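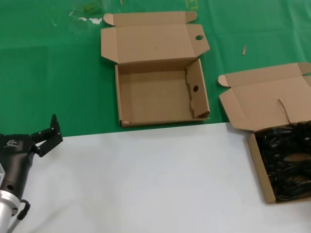 Open cartons at the packing station: one empty, one filled with black cables.

From: Telmo Cantero
To: Facilities and Stores list
Date: April 2020
Subject: Re: Returned cables and the brown lidded cartons

Dear colleagues,

Thank you to everyone who replied to the Fekance office's message, which is quoted at the foot of this one. Stores has reviewed the points raised, and the following arrangements apply to all three sites until further notice.

Cartons. The brown corrugated cartons with the attached folding lid remain the standard container for returned cables. Please do not substitute paper sacks or the deep shipping cases. The deep cases were tried at the Lambrakis building in February, and the cables at the bottom could not be reached without emptying the whole case onto the floor. A shallow carton can be sorted where it stands. The lid should be folded fully back while the carton is being filled.

Loose cables. Several members asked whether a carton of tangled cables may be sent to Stores as it is. It may not. A carton filled close to the rim with an unsorted mass takes far longer to process at our end, and connectors are bent when the lid is forced down. Each cable is to be coiled separately, secured with one reusable tie, and laid flat. Leave enough space under the lid for it to close without pressure. If the tabs do not slide into place, the carton is too full and a second one should be started.

Procedure for a carton that is already tangled. Place an empty carton beside the full one. Find a free end and work it back through the mass by hand; pulling on a loop from the middle tightens everything around it. Coil the cable once it is free and move it to the empty carton. Cables with split insulation or a damaged plug go into the waste stream and are not to be returned to stock under any circumstances.

Work surface. The tables should be covered before sorting begins. The green cloths issued last year are suitable, and a white sheet may be laid over part of the cloth to make small parts easier to find. Cloths with marks or light staining may stay in use. Scraps of cardboard and cut ties should be cleared from the table at the end of each session – they have a way of traveling inside the next carton.

Labels. One label per carton, on the outside of the front wall, giving the site, the cable type, and the initials of the person who packed it. Labels on the lid are not acceptable, as lids tear and are sometimes replaced.

Supply. Stores currently holds 700 flat cartons and will issue them in bundles of 30. Requests should quote form 1092. Sites holding torn cartons may continue to use them for internal storage, but not for transfer between buildings.

The Sturora office has asked whether power cords and data cables may share a carton. For the present they may, provided that they are coiled and the label states both. This will be looked at again when the Zarden storeroom reopens.

Telmo Cantero
Stores Coordination

----- Original message -----
From: Fekance site office
To: Facilities and Stores list
Subject: Returned cables and the brown lidded cartons

> Dear all,
>
> We are clearing the second-floor cupboards and have a considerable
> quantity of cables to return. Most were put away without ties and
> are badly tangled.
>
> Could Stores please confirm whether these can be sent in the brown
> cartons as they are, or whether they must be separated first? We
> would also be grateful for guidance on labels, and for a further
> supply of cartons if any are available.
>
> With thanks,
> Fekance site office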